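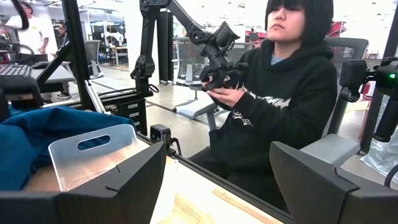

Can a shared workshop build a robot that does laundry? It can build one that picks up a towel and puts it in a basket, on a good evening, if the towel is in a cooperative mood.

The workshop is Fumevell, a members' space in Genby better known for bicycle repairs and wobbly bookshelves. Since October a group there has been putting together a two-armed machine with one job, which is to move fabric into a container and leave everything else alone. The project is called Galeser. The name was picked before any parts were bought and has so far needed no repairs.

Galeser learns by being led. A person takes hold of a leader arm, goes through the motions of tidying, and the robot's own arm copies them while the computer records joint positions and pictures from the wrist. Do that enough times and the software starts to guess the next move. The group has 79 recordings it considers usable. It has a separate folder for the others, which is larger and, by all accounts, more entertaining.

Most of the money went to the motors. The frame is aluminum extrusion, cut on the shop's chop saw, then cut again after the first set of measurements proved to be in the wrong units. The gripper fingers are on version 3. Version 1 could hold a sock but would not give it back. Version 2 let go of everything, including a mug that belonged to the workshop kitchen and is still listed on the whiteboard as "on loan."

Cloth is a miserable thing to give a robot. A block of wood has the same shape every time you look at it, while a towel has a new one whenever it lands. The group started with folded washcloths and moved up to heaps last month, at which point the success rate fell through the floor and a long discussion was had about whether washcloths might be enough.

The newer exercise adds clutter. Bottles and small containers are set out near the basket, and the robot is supposed to get the fabric in without treating a shampoo-shaped object as a shirt.
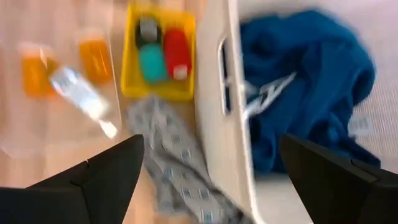
Başaran, who drives the arm most evenings, is not sold on the clutter. It was added too early, in Başaran's view, and the arm ought to manage a plain towel ten times running before anyone hands it a decision to make. The rest of the group has heard this argument and put out more bottles.

There is also the question of speed. A complete run, one piece of fabric from floor to basket, takes the machine 15 seconds when it is confident and a good deal longer when it stops to reconsider. The members who share the room have asked that reconsidering be done after 9 p.m., as the motors whine when they hold still.

Folding is not on the schedule. It was on an early version of the schedule, between "order cables" and "paint base," and was crossed out in two colors of ink.

Fumevell plans to show Galeser at its next open house, where visitors will be allowed a turn on the leader arm. Guests may bring their own towels. The workshop asks that they be clean, and that nobody bring a fitted sheet.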